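# Talk notes: the bottom-of-the-bin problem

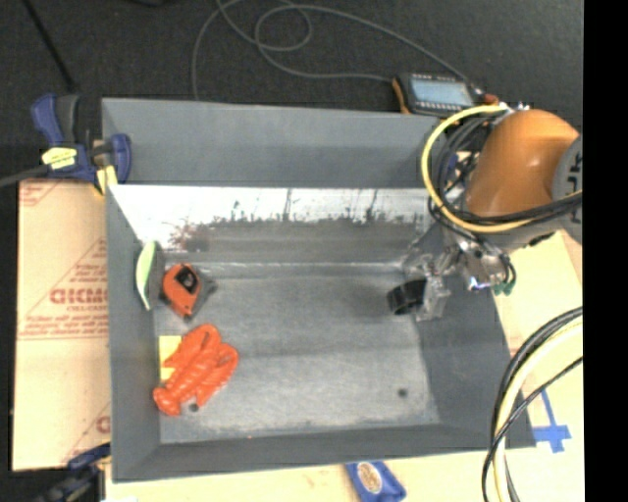 *Reading time: 2 min at my normal speed, less if I'm nervous*

Hi everybody! Let people settle, then go straight to the lobster. Ask who has a bin like this at home (mine's in the garage in Contreras, and it has swallowed more tape measures than I want to admit).

So - a toy lobster, a tape measure, something flat and yellow stuck partly under the lobster. They have nothing in common, and they've still all ended up at the left side with a big stretch of bare gray floor next to them. PAUSE. Mine do exactly the same thing!

Color bit next. Orange tape measure, orange-red lobster, practically neighbors. When I'm in a hurry my eye goes to the big bright thing and slides right over the small one. I once spent 25 minutes hunting for a tape measure I'd been looking straight at.

Tell the July story here, the Lisik move, keep it short.

Then what I do now:

- big floppy or bulky stuff comes out first
- flat things stand up against a wall, never lie down
- tape measure gets its own corner - always the same one

If there are 7 minutes left, take questions. If not, skip to the Jultutico slide and say thanks.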